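Planning a Sock and Small Laundry Station: Equipment and Budget Report

Prepared by Hernán Alvarado, team lead
Mon 8 July

1. Purpose

Our team was given the job of planning a folding station for small knit items, meaning socks, cuffs, gloves and hats. This report covers what we want to buy, what we can borrow, and what should wait until the second semester. Control software is covered in the other team's report and only comes up here where it affects a purchase.

2. Budget

The department set a limit of 3677 dollars for hardware. We did not get a separate line for shipping, so shipping comes out of the same amount. Prices below are from quotes, without tax.

Used Kerken arm, four joints: 1151
Garell parallel gripper with soft pads: 200
Spare pads, first set: 100

The arm is the largest item. Kerken also quoted us a new one, but it would have used up the whole limit and left no gripper. The used arm comes with its controller and a short cable. We asked for a longer cable and have not heard back.

3. Choices we made

Arm. Reach mattered more to us than payload. A sock weighs almost nothing, and the station only has to cover one table. The Mitby arm has better reach on paper, but spare parts take too long to arrive.

Gripper. We compared the Garell gripper with a suction model from Huerta. Suction lost its hold on ribbed knit in our bench test – air leaks through the fabric. The Garell pads held thin and thick knits, though they sometimes picked up two layers when we wanted one. We are buying the Garell and treating layer separation as an open problem.

Table. We will use the one in the lab. A new top is not needed.

4. Manual handling

Before fixing the list we worked through the task by hand, to see which motions the equipment has to copy. Opening up a ribbed piece takes both hands. One holds the upper edge while the other has its thumb inside and its fingers on the outside. 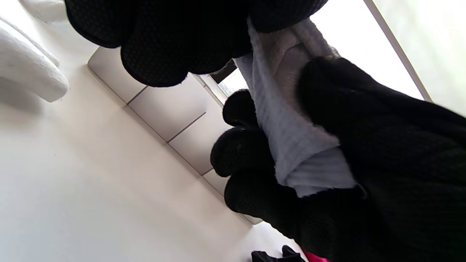

5. Effect on the plan

A single arm cannot do the opening step without help. We looked at a second arm and decided against it for this year. The plan is to buy a passive clamp that holds one edge of the fabric while the arm works the other. We still need a quote for the clamp, and it has to be in before the order goes out in September.

6. Open items

Clamp quote
Longer cable for the Kerken arm
Shipping cost on the gripper
Written approval for buying used equipment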